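# Grirnby Counter Drawer Unit

A bamboo drawer organizer that stands on the kitchen counter and takes the small things that otherwise end up next to the stove. No assembly and no wall fixings. Sold by Merketti as part of the Vida kitchen range.

## Details

- Material: bamboo, clear oil finish
- Drawers: 2
- Maximum load per drawer: 15 lb
- Feet: rubber pads, fitted
- Item number: 198
- Warranty: 2 years, frame and drawers

## What fits

The drawers are sized for small bowls, tea bags, clips, measuring spoons and spice packets. Dinner plates don't fit, and neither does a full-size flatware set. If you need flatware storage, the Gatudeo tray goes inside a regular kitchen drawer and is sold separately.

## Placement

Set the unit on a flat, dry counter. The drawers open to the front, so leave enough clear space to pull them all the way out. Keep the sides away from anything that vents hot air. Bamboo left next to a heat source dries out and the drawers start to stick.

The drawers run on bamboo rails – there is no metal slide and no soft-close. A new unit can feel tight for the first few weeks. Rub a little candle wax along the rails if it doesn't loosen up.

## Care

Wipe with a damp cloth and dry right away. Do not put the drawers in the dishwasher or leave them to soak. Oil the outside twice a year with food-safe mineral oil, more often in a dry climate. Color varies between batches, and units darken slightly with age. We can't match a replacement drawer to an older unit exactly.

## Shipping and returns

Ships in one carton. Orders placed before noon go out the same working day. Returns are accepted on unused units in the original carton. Replacement drawers can be ordered with the item number and the word "front" or "back" from the sticker underneath.
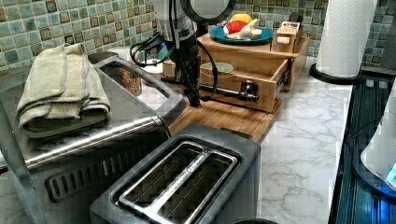 The Grirnby unit comes in one color, natural, and a darker version is planned for May. Natural is close to most bamboo cutting boards, so the two can share a counter without looking mismatched. Small bowls are best kept toward the back of the drawer, like the pale green one, with the front left free for packets and clips.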